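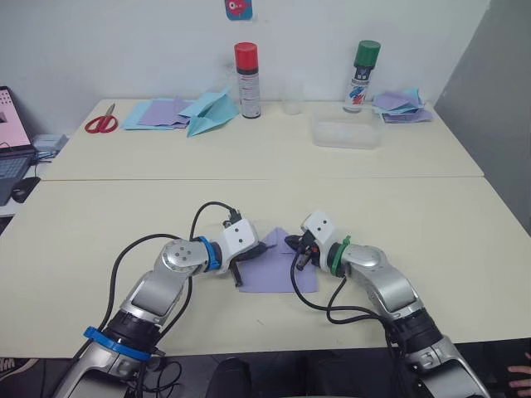 A square sheet of lavender paper on a pale cream table.

Tresach opens home selling advice service for owners in Brondby

Sellers can get a written plan before they put their house on the market

BRONDBY – Tresach, a property advice firm, will open its new service for home sellers in December. The service is called Kingi, and it is made for owners who want to sell their house or apartment within the next year but do not know yet which work they should do first and what price they can ask.

With Kingi, an adviser from Tresach visits the home and stays for 2 hours. The adviser looks at all the rooms, the roof from outside, the heating and the papers of the house. After 3 working days the owner receives a written plan. In the plan it is explained which repairs a buyer will probably ask for, which ones can be left as they are, and what asking price is realistic on the street.

"Many owners call us when the house is already listed and there were no offers," said Ilona Pintér, who leads the service at Tresach. "Then we must speak about lowering the price, and this is a sad talk for everybody. I would like to have this talk earlier, when the owner has still the possibility to choose."

The firm tested the service last winter with 27 households in Brondby. Most of them had lived in the same home for a long time and had never sold a property before. The questions they asked most often were about old windows, damp in the basement and missing building permits. For this reason the plan has now a separate page for permits, with the address of the office where the owner can ask for copies.

Kingi is not connected to a sales contract. Owners can sell with any agent they like, or by themselves. Tresach does not take a commission from builders or painters – the plan names the kind of work, and the owner looks for the company.

Ataahua Grimshaw, partner at the real estate agency Cludier, took part in the test. "Sellers came to our first meeting with their papers in order," she said. "We could speak about the date of the sale and about the photos, and we did not lose weeks with searching for a floor plan."

Visits can be booked by phone or at the Tresach office, which is open from 9 a.m. Owners of apartments should bring the latest yearly report of their building association. For houses, the last energy certificate is enough for booking, also if it is expired.

Press contact: Ilona Pintér, Tresach, Brondby, extension 2854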